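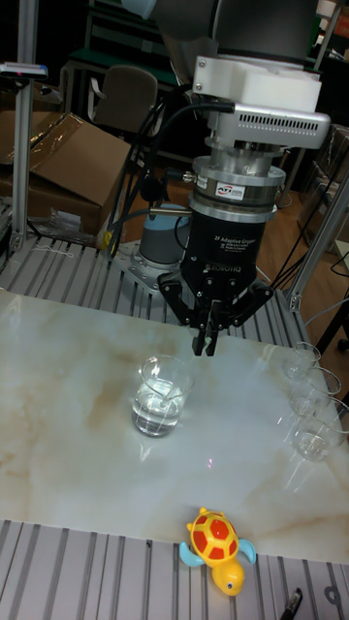 Ovura Bench Cell for Liquid Handling Studies

The Ovura Bench Cell is supplied to teaching and research laboratories that intend to automate pouring, transfer and placement of open glassware. Each order covers the slotted aluminum platform, frame posts, mounting plate and tabletop. The arm, wrist force-torque sensor and two-finger gripper are quoted separately, so that departments may use equipment they already own.

Planning and budget

Base cell, item 1663: price on request from Praltton Equipment Supply
Lead time: 12 weeks from receipt of purchase order
Installation and acceptance: two working days on site
Warranty: 25 months on frame and platform

Purchasers should allow roughly 11 percent of the equipment total for cabling, spare fingertips and replacement glassware. Floor loading and power supply must be confirmed in writing before delivery is scheduled.

Orders for the Surnham site that are to be charged to the current budget must be received by the end of June. The Miettinen riser and spill tray are optional and may be added at a later date.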